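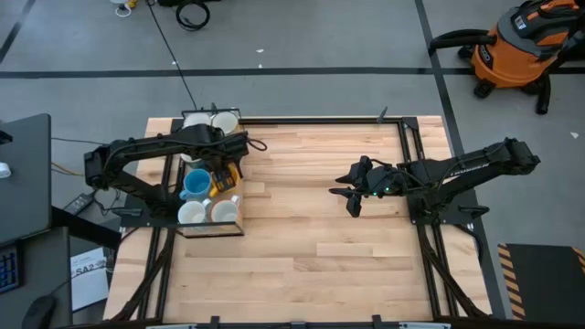
28 March 2018

Quick one as I've a train at half past and will otherwise never write it. The bus shelter at the bottom of Salwood Road used to have a card in it. Postcard size, blue biro, in a plastic sleeve, drawing-pinned to the wooden bit. "No 8 does NOT stop here after 6. Walk up to the chapel. Sorry." Been there years. Someone redid it every spring when the ink went. Last week it had gone and there was a printed panel in its place, very smart, rounded corners, telling me to check live times online. Which I did. Live times said the number 8 was due in two minutes. It was ten past six. I walked up to the chapel.

So. Handwriting in public. I am for it. I think we're getting rid of it far too fast and for poor reasons, and I'd like to have it said somewhere before the last of it goes.

I don't mean letters. Everyone has a go at letters, the lost art of, fountain pens, nice paper. Fine. I haven't written a proper letter since school and I'm not going to start. I mean prices on card. Back in ten minutes. The date on the lid of the soup. Numbers on the bottom of things. Pull hard. Other door. The names on the pegs at a primary school, done by a teacher in August with a fat marker, every one slightly different because her hand was getting tired by the Ws.

The case against is easy, I've heard it plenty. Looks scruffy. Hard to read. Not accessible, and that one I take seriously, my dad can't read joined-up writing any more without the big lamp and even then he guesses. For anything that matters to safety, print it, print it huge, put it at eye level. Medicine labels, obviously. Fire doors. No argument from me, and if you write in telling me about fire doors I'll know you stopped reading here.

But most signs aren't that. Most signs are one person telling another person a small thing, and when it's in pen you can tell that's what it is. Somebody stood here and thought you'd want to know. A printed one could've come from anywhere. It could be left over from 2009. It could be about a different building. We've all stood in front of a laminated notice about a door that has plainly been bricked up.

Pen has a date on it even when it hasn't. You can see if it's fresh. You can see if it's been crossed out and changed, and what it was before, and that's worth knowing too. The greengrocer on Wotholm Lane has a card for tomatoes with four prices on it, three struck through. I learned more about tomatoes this winter from that card than from the news.

I put all this to Henok Gidey who runs the Rukum, the café by the station, and he wasn't having it. He'd spent 200 pounds on new menus. Proper design, a friend of his cousin's. He says people trust a printed menu and they think a chalked one means you're making it up as you go. I said Henok you ARE making it up as you go, there was no lentil thing on Thursday's menu and I had the lentil thing. He said exactly, and I had to write it on a bit of paper and stick it over the quiche, and it looked terrible.

It sold out though. He admits that. The bit of paper sold out by one o'clock. I'd put that down to the paper. He puts it down to the lentils.

Now the thing that really gets me. Fake handwriting. The coffee chain with the chalkboard that's been printed in a factory, smudges and all. The charity envelope where my name's been done in a wobbly blue font so I'll think a nice lady sat down and wrote it. The bread with "made with love" on the wrapper in a scrawl, same scrawl on every loaf from here to Inverness. If handwriting really looked scruffy and cheap and put people off, nobody would pay a designer to copy it. They know it works. They know we lean in for it. They just don't want to employ the hand.
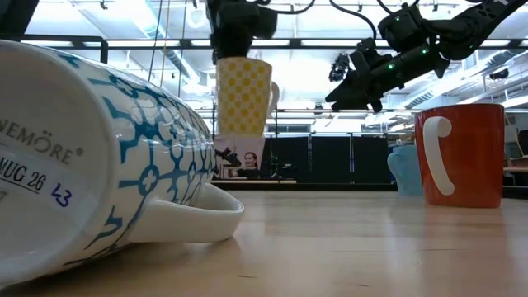
Once you start noticing real pen next to pretend pen you can't stop. It's on shop fronts, birthday cards, the sides of vans. It's on crockery. Look at the base of that big blue patterned mug, the one on its side. The maker's name, NEMÖRE, in grey print with the little registered mark, then "MUG 26" under it, underlined, in lettering got up to look like somebody jotted it down. And right beside that a 43 in dark blue ink, put there by hand. Same few inches of white. No one would mix them up, not for a second. The printed one is prettier, I'll give it that, it's better spaced. But a person held a pen to get the 43 there and you can feel it, and the other is a typeface having a nice time. I could look at the bottom of a mug like that a lot longer than at the top.

Aurelio Ayala, who painted signs for most of his working life, real ones, pub boards, butchers' windows, taught me a bit about this without meaning to. He did the old Demissie bakery front, gold leaf and a drop shadow, still there under the vape shop's plastic I believe. I assumed he'd be on my side. He's on nobody's. He thinks biro on card is a disgrace and always did. "If you're going to write to the whole street, learn to write." He also thinks the vinyl people have ruined everything. What he'd like is for everybody to be taught lettering for one afternoon at school, just capitals, just spacing, and then be left alone. Brush or marker, he doesn't mind.

I've come round to that. One afternoon. Because half the complaint about handwritten signs is that they start enormous and run out of room. CLOSED FOR REFURBISHm and then the ent going down the side. Thats fixable! You pencil it in first. It isn't a reason to hand the lot to a machine in the back office.

And there's the money side, which the printing lot never seem to count. Our health centre has a sign by the desk with the wrong phone number. Has been wrong since the autumn. It can't be corrected on the spot as the signs come from head office, and have to be ordered, and the order has to be approved, and staff have been told not to "deface" them. So each morning the woman on the desk tells everyone the right number out loud. All day long. She has a pen. It's on a string, right there in front of her. One stroke and a seven.

That word deface, I keep going back to it. When did correcting a thing turn into damaging it. When I was small the timetable in the library was half pencil by Easter and no-one fainted. People wrote on things because the things were theirs to look after, more or less. Now you get a panel with rounded corners and the feeling that you ought to stand back a bit.

I don't think it's a plot. I think it's tidiness, mostly, plus printers got cheap, plus everyone's a bit ashamed of their own writing since we all type. I'm ashamed of mine. It looks like a spider fell in something. I still label the freezer with it and everybody in the house eats the right dinner.

What I'd like, and it isn't much. If you run a shop or a surgery or a bus company, leave a blank space on the sign. Bottom third, say. White, takes a marker. Let whoever's on shift use it. You'll get some bad spelling and perhaps a drawing of a dog. You'll also get "lift's out again, stairs round the left, shout if you need a hand", written by the person who'll come when you shout.

And whoever did the card at the shelter, I'd like to know who you are. The drawing pin's still in the wood. I've done a new one, blue biro, capitals, pencilled it first. Ran out of room at "chapel" anyway. Going up in April when it's stopped raining sideways, unless you get there before me.

Train.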